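Report of a Visit to the Wosier Demonstration Hall

The visit took place in April at the invitation of Karabulut, which runs the hall at Wosier and carries out recording work there under contract. Members of the Trollis study group were received at the main entrance shortly after 9 a.m. and given a short safety talk. The group's interest was in one question, put to the hosts in writing beforehand: how a person's skill in handling small goods is passed to a robot, and how much of that person's time it takes.

The hosts explained that two methods are in use. In the first, the operator takes hold of the arm and moves it by hand through the task. In the second, the operator stands clear and steers the arm by remote control, while the positions of the joints and the views from the cameras are stored together. Both produce a recording known in the hall as a run. Karabulut had 3281 runs on its books for the present contract, of which 2226 had been accepted by the client, Roltine. The remainder were either awaiting review or had been set aside.

The working area is laid with green flooring, and shoe covers are worn on it. Several stations share the space. The hosts stated that a station is cleared between tasks, so that each run begins from a known state.

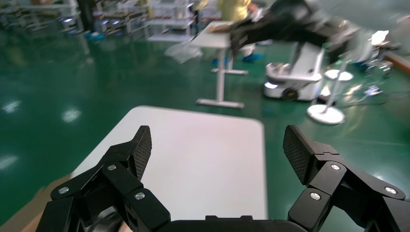

View from the wrist of an arm across a clear white tabletop to the neighbouring work area.

The camera at the wrist was a subject of some discussion. Members had assumed that an overhead view would be of more use. The hosts replied that a view from above loses the object when the fingers close on it, and that operators who work by remote control soon learn to rely on the wrist view for the last few centimetres of travel. Overhead views are kept as well, mainly for the reviewers.

The group then moved to the packing tasks, in which electrical accessories are handled in and out of their cartons. These were chosen by Roltine as typical of returned goods. A cable does not keep its shape when lifted, and the operator must decide afresh each time where to take hold of it. According to the hosts, a new operator needs some 62 runs on cables before the results are steady enough to be submitted. Rigid items are learnt much more quickly.
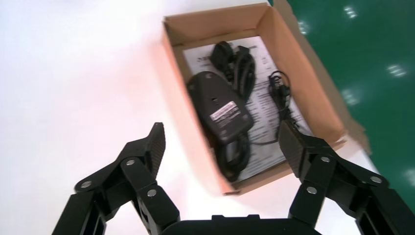

Gripper open over a carton containing a power adapter, its cord and plug, and a printed sheet.

Members asked what becomes of a poor run. A run is not deleted when the operator fumbles and then recovers, as the recovery is thought to be worth showing to the robot. It is set aside if the operator stops part way, or if the arm touches the edge of the table. Each run is looked at by a reviewer other than the operator, and the reviewer's decision is final. The group considered this a sound arrangement, although it was noted that the written rules for reviewers extend to only 3 pages and leave a good deal to judgement.

Members with experience of packing lines remarked that the pace was slower than they had expected. The hosts accepted the point. Speed is not asked for at this stage, and operators are told to move evenly and to avoid sudden corrections, which are copied as faithfully as anything else in the recording.

The last part of the visit concerned loose cables, handled on the open table without a carton. 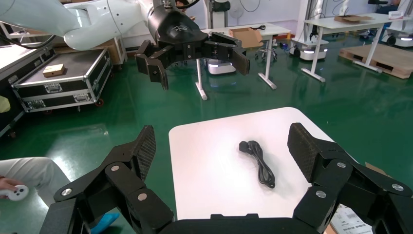
Trollis remarked afterwards that the cable work had been the most useful part of the morning, and asked whether operators were ever shown the robot's own attempts at a task they had recorded. The hosts answered that this is done at the end of each month, and that operators often change their manner of gripping as a result. A written summary of these sessions has been promised to the study group.

The group left the hall at noon. Thanks are due to Karabulut for its hospitality and for the frankness of its answers. Members wishing to see the review rules may apply to the study group's office.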